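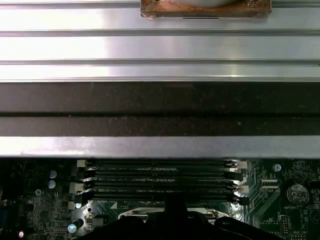 Ticket 955: Nightly export stops at 74 percent
Product: Clokik Sync
Site: Senley office
Status: Resolved
Priority: 2

Reported
Nightly timesheet export to the Marsden payroll share stops at 74 percent. Client shows "Write timeout" and retries until the window closes. Manual export of a single department completes.

Log
22:10 Reproduced on the test account. Same stop point.
22:25 Disk space on share OK. Permissions unchanged.
22:40 CPU load and temperature on the export host normal. Hardware ruled out.
23:05 Trace shows the client holding one open file handle while the share scans the file on write. Scan exceeds the client timeout.
23:20 Raised write timeout from the default to 600 seconds. Restarted service. Export completed.
23:50 Second run completed. Row totals match source.

Cause
Scan-on-write was enabled on the payroll share in October. The combined export file is large enough to exceed the default timeout.

Fix
Set write_timeout=600 in the sync config. Share admin asked to exclude the export folder from scan-on-write.

Open items
Exclusion request pending. Leave timeout as is until confirmed.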